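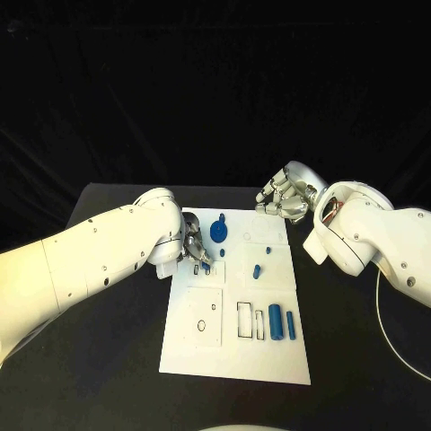

J'ai passé l'hiver à apprendre à réparer mes chaussures moi-même. Je mets ici ce que j'ai retenu, un message à la fois. Je ne suis pas cordonnier.

1/ Première chose : regarder comment la semelle tient avant d'acheter quoi que ce soit. Collée, cousue, ou les deux. Sur une paire collée, on peut faire beaucoup à la maison. Sur une paire cousue, je m'arrête au talon et je laisse le reste à un atelier.

2/ J'ai commencé par des bottines Drometti achetées en novembre dans une braderie. Cuir correct, talon usé en biais côté extérieur, semelle décollée à la pointe. Le vendeur m'avait dit qu'elles étaient fichues.

3/ Pour la pointe : ouvrir doucement le décollement, gratter l'ancienne colle, poncer les deux faces au grain moyen. C'est l'étape la plus longue. Ma première tentative a lâché parce que j'avais laissé de la vieille colle au fond.

4/ La colle : néoprène, une couche fine sur chaque face. On attend que ça ne colle plus au doigt, puis on presse fort. Pas de repositionnement possible — il faut viser juste du premier coup.

5/ J'utilise la Zilell en pot. Le tube est plus pratique mais il sèche dans le tiroir après deux ouvertures. Fenêtre ouverte obligatoire, l'odeur reste une bonne partie de la soirée.

6/ Ensuite serre-joints avec une cale en liège, et on n'y touche plus pendant 14 heures. Avant j'enroulais du ruban adhésif autour du pied. Ça marque le cuir et ça serre mal.

7/ Le talon : on retire l'ancien bonbout au tournevis plat, on arrache les clous à la tenaille, on rebouche les trous. Le bonbout neuf se prend un peu trop grand. On colle, on cloue, puis on coupe l'excédent au cutter et on finit à la râpe.

8/ Je me suis trompé de clous au début. Trop longs, ils ressortaient à l'intérieur. Passez la main dans la chaussure avant de marcher avec.

9/ Pour le cuir, un lait nettoyant, une nuit de repos, puis une crème Isaksson incolore en petite quantité. Le cirage seulement à la fin, et pas sur les plis. Trop de cire sur les plis, ça craquelle et ça blanchit.

10/ Les lacets, je les prenais au hasard. Pour cinq paires d'œillets, un lacet de 90 cm me va, pas plus. Les ronds cirés se défont moins que les plats chez moi.

11/ On m'a demandé pour les baskets. J'ai essayé sur une vieille paire de Vovell, semelle en mousse. Le collage a tenu quelques semaines, puis la mousse elle-même s'est effritée. Je ne recommencerai pas.

12/ Si je devais racheter le matériel : tenaille, râpe demi-ronde, deux serre-joints, colle. Le pied en fonte est confortable pour clouer, mais je l'ai trouvé d'occasion et je ne l'aurais pas payé neuf.

13/ Les bottines sont portées presque tous les jours. La pointe gauche commence à bâiller un peu, il faudra reprendre le ponçage de ce côté.

14/ Pour ceux qui demandent pour les fermetures éclair : je n'ai pas encore essayé. J'ai une paire qui attend, je ferai un autre fil.

Ce site utilise des cookies pour mesurer l'audience. Accepter — Refuser — Paramétrer

Contact | © 2022 Tous droits réservés | Retour en haut de page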